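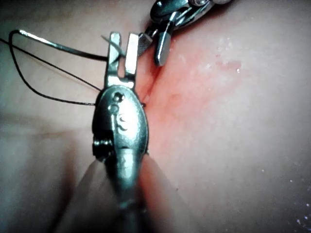
A curved needle and black thread at the needle driver's jaws during suturing work at Cledport.

Cledport surgical center wants 600 practice closures before fall

5/11/24

The Cledport surgical training center says its new suturing course will cut the time it takes to learn a basic closure. It has not said by how much, or compared with what.

The course, called Jera, asks 20 trainees to complete 600 closures among them. So far 387 are logged. Beryl Hulme, who runs the program, called the pace "very encouraging" and said results would be out in June.

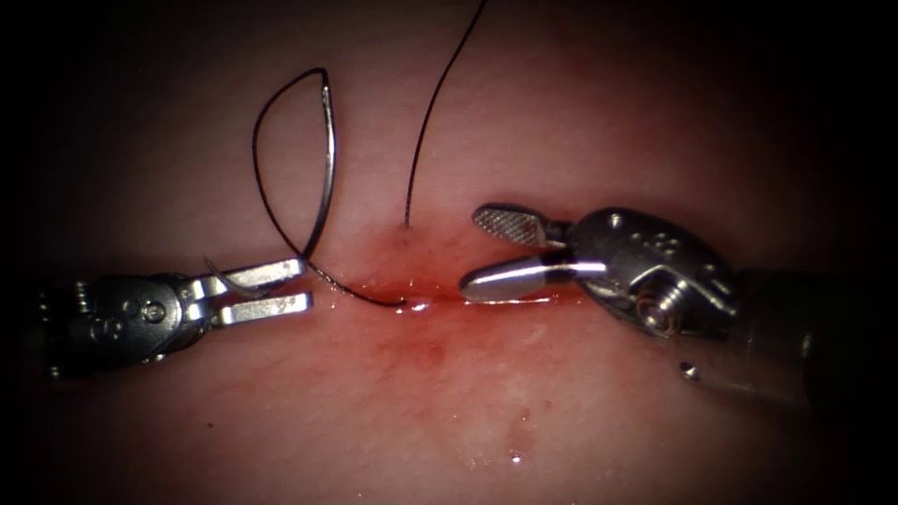

What those results will measure is harder to pin down. The scoring sheet, supplied by training firm Fodent, gives points for speed and for evenly spaced stitches. There is no line for whether a closure holds under tension, and only 2 reviewers are grading the whole batch.

"A fast stitch is easy to score," said Tharushi Siddiqui, a suturing instructor who has read the sheet and is not part of the course. "I'd want to know how it looks when you pull on it."

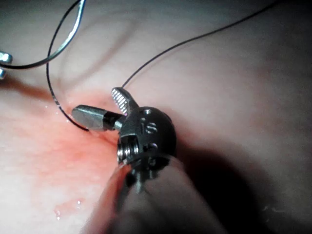
Thread handling gets the least attention of anything on the sheet, a single point out of the total. Siddiqui thinks that is a mistake. Suture as fine as the black strand running up across the pale surface is easy to snag or lose track of, she said, and beginners spend much of their time sorting it out. Hulme said the sheet may be revised, but gave no date. Trainees already graded will keep their scores either way.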